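2023-05-21

My aunt Perihan ran the tea stall at the Skedstead spring fair for years, and this March she handed it to me, along with her big urn and a notebook full of advice (half of it about sugar!). I've been a nervous wreck ever since, but a happy one.

## What I learned about tea for a crowd

Brew it strong in a small pot and top it up with hot water as you pour - that's how she has always done it, and it means the last person in line gets as good a cup as the first. I tried making it all in the urn once, back at home, and it went bitter before I'd found the milk.

Coffee I leave to Tuncay, who has opinions. Lids, though, are worth sorting into stacks before anyone shows up, and it's a nice quiet job for a table and a pair of hands.

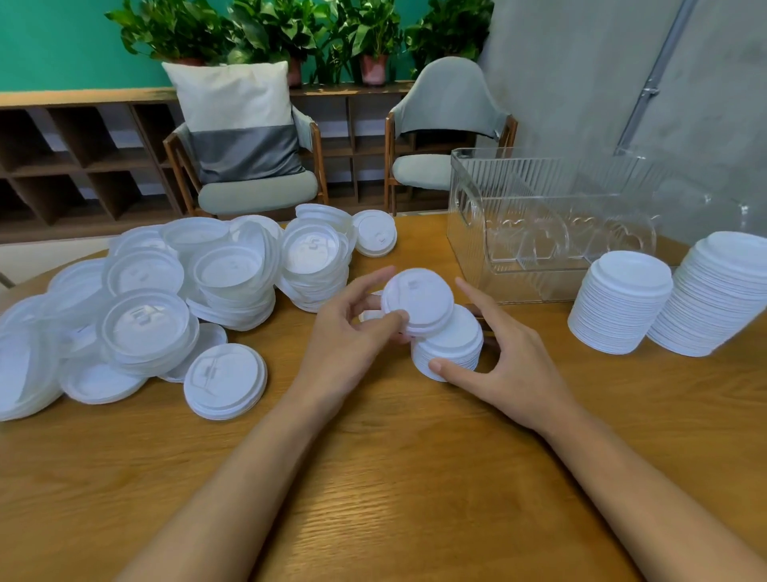 ## Next time

More lemon, a second kettle, and shoes I can stand in for 8 hours. I'm also hoping to talk Perihan into baking her sesame rings again.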